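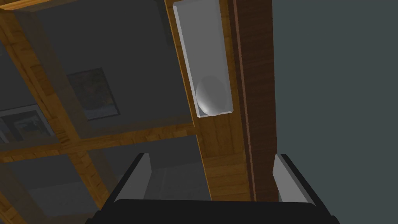
图 4-1 柜体类木结构中的竖向木立柱,木纹沿长度方向。

6月更新 文:Leopold Baumgartner
阅读时间:5分钟

第四章 木立柱与木构件的日常养护

4.1 适用范围

本章适用于 Nilside 系列室内木构件,包括落地柜立柱、隔板、吊顶木梁及与墙面相接的收边木条。室外构件、浴室构件以及已作不透明涂装的构件,请参阅第六章。由 Oditz 供货的旧型号立柱,其端部连接方式与现行型号不同,拆卸前应先核对附录乙中的型号对照表。

用户可自行完成本章所列的清洁、检查与补油作业。涉及承重连接件的更换,应由具备资质的安装单位实施。

4.2 作业前准备

1. 清空柜内物品,取下可移动的隔板,平放于干净的软布上。
2. 关闭邻近的取暖设备与风扇,开窗保持通风。
3. 备齐下列用品:无绒棉布、软毛刷、中性清洁剂、Zupan 651 号木蜡油、细砂纸、十字螺丝刀、水平尺。
4. 以遮蔽胶带保护与木构件相接的墙面和五金件。胶带粘贴时间不宜过长,当日作业结束后应即撕除。

注意:浸过木蜡油的棉布有自燃危险。使用后应立即浸水,或逐块摊开于室外不燃表面上晾干,不得揉成团后投入垃圾桶。

4.3 立柱的清洁

1. 用软毛刷自上而下清除浮尘,转角与榫肩处应反复刷净。
2. 将中性清洁剂按瓶身标示比例稀释,棉布浸湿后充分拧干。
3. 顺木纹方向擦拭。不得横向用力,亦不得使用钢丝球或含研磨剂的清洁膏。
4. 换用清水棉布复擦一遍,随即以干布收干。
5. 静置4小时后方可进行补油。

说明:木材表面出现轻微色差属正常现象,与取材部位及受光情况有关,不作为质量缺陷处理。

4.4 吊顶木梁的检查

吊顶木梁每年至少检查一次,宜安排在采暖期结束之后。此时木材含水率变化较大,接缝与固定点的松动较易发现。

1. 将人字梯置于平整地面,确认撑杆完全锁定。作业时须有第二人在旁扶梯。
2. 用手电筒沿木梁侧面斜向照射,查看有无顺纹裂缝、起翘或渗水痕迹。

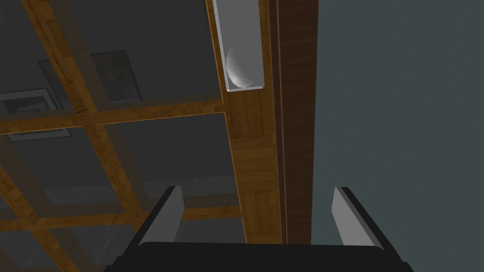

3. 以指节轻叩梁身,逐段听辨。声音明显空闷处应作标记,待复查。
4. 检查梁与格间板的接缝。缝宽不足一毫米者,记录即可;超过一毫米者,应拍照留存并与服务部联系。
5. 对于外露的固定螺钉,仅作手动复紧,不得使用冲击式电动工具。

警告:木梁不得用于悬挂吊椅、沙袋、绳索或其他附加荷载。灯具应固定于专用吊点,吊点位置见随货图纸。

若发现渗水痕迹,应先查明水源并予以排除,待木材完全干燥后再行修整。在潮湿状态下补油会使水分滞留于木材内部,导致变色及霉变。

4.5 补油

1. 用细砂纸顺木纹轻磨失光部位,并清除全部粉尘。
2. 将木蜡油搅拌均匀,不得加水或稀料。
3. 以棉布蘸取少量,薄涂一层。端面吸油较多,可适量增加。
4. 静置5分钟,用干净棉布擦去表面余油,直至手触无黏腻感。
5. 次日检查光泽。如仍有干涩部位,重复前述步骤一次。

首次使用时,应在不显眼处试涂,确认颜色后再行施工。完成补油后,近24小时内应避免放置物品及接触水汽。

4.6 墙角收边木条的维护

墙角部位空气流通较差,易积尘受潮。收边木条与墙面之间应保留安装时预设的伸缩缝,不得以硬质腻子填实。

1. 用干燥的软毛刷清理缝内积尘。
2. 检查木条两端是否紧贴定位卡。若有偏移,以手掌均匀施力推回原位。
3. 原有弹性密封胶开裂时,应先完整剔除旧胶,再重新施打。

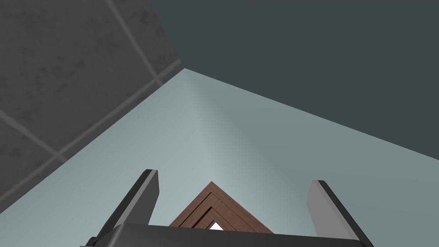 4. 密封胶固化前不得触碰,固化时间以产品包装所载为准。
5. 清除遮蔽胶带时,应与墙面成锐角缓慢揭起,以免带落饰面。

注意:瓷砖墙面与涂料墙面所用密封胶类型不同,不得混用。不能确定墙面材质时,请先向安装单位查询。

4.7 记录与报修

每次养护后,应在手册末页的养护记录表中填写作业月份、部位、所用材料及异常情况。保修期内申请维修时,须一并提交该记录表。

报修请联系 Sotoncombe 服务部,并提供下列资料:

(1)产品型号及铭牌编号;
(2)异常部位的近照与全景照片;
(3)最近一次养护的记录;
(4)室内温湿度的大致情况。

未经书面同意而自行切割、钻孔或更改涂装的构件,不在保修范围之内。保修条款全文见附录丙。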